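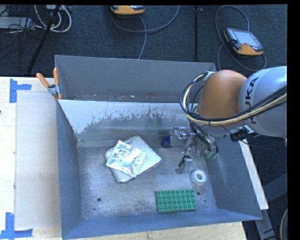
作業台の金属の箱。緑のブロックプレート、銀色の小袋、白いロールなどが入っている。

Nundcombeで備品の貸し出しと仕分けを担当するマダレナ・ロウレイロさんの仕事は、朝の返却品の整理から始まる。灰色の金属の箱に細かいものをまとめて入れ、木の台の上で一つずつ行き先を決めていく。

「棚に直接戻すと、どこに置いたか分からなくなります。一度この箱に入れてから分けるようにしました」

箱はLustwoodという古道具の店で買った。値段は2つで400ユーロ。もう1つは奥の倉庫で使っている。底の金属は地が出て、白っぽい擦れがあちこちにある。穴も開いているが、塞ぐつもりはないという。

「ねじのような小さいものは穴から落ちるので、別の缶に入れます。それ以外は困りません。傷は買ったときからかなりありました。塗り直しも考えましたが、どうせまた擦れますから」

台帳に載っている品目は222ある。品目ごとに棚の番号が決まっていて、ブロックのプレートは玩具の棚、ロール類は消耗品の棚に入る。迷うのは袋物だそうだ。

「銀色の袋は、どれも同じように見えるんです。中身を書いた札が取れていると、開けるか、借りた人に聞くしかありません。私はまず聞きます。開けてしまうと貸し出せなくなるものもあるので」

柔らかいものを下に、軽い袋をその上に置くことが多い。決まりではなく、癖だと話す。緑のプレートのように平らなものは手前に寝かせる。

「重ねると下のものを忘れます。なるべく底に広げて、上から全部見えるようにしています。返却が多い日は、そうも言っていられませんが」

4月からは、ソフィア・ゲレイロさんが午後の整理を受け持っている。最初の週は棚の番号を覚えるだけで終わったという。

「ソフィアは私より丁寧です。札の字も読みやすい。私が書いた札は、自分でも読めないことがあります」

札はFledarの厚紙を切って使う。以前は粘着式のラベルだったが、はがした跡が残るのでやめた。厚紙は一度に900枚分を切っておき、なくなったらまた切る。

今後変えたいことを尋ねると、棚の高さという答えが返ってきた。いちばん上の段には踏み台がないと届かない。次の棚替えで、よく出るものを腰の高さに下ろす予定だ。

「箱はこのまま使います。底が抜けたら、またLustwoodに見に行きます」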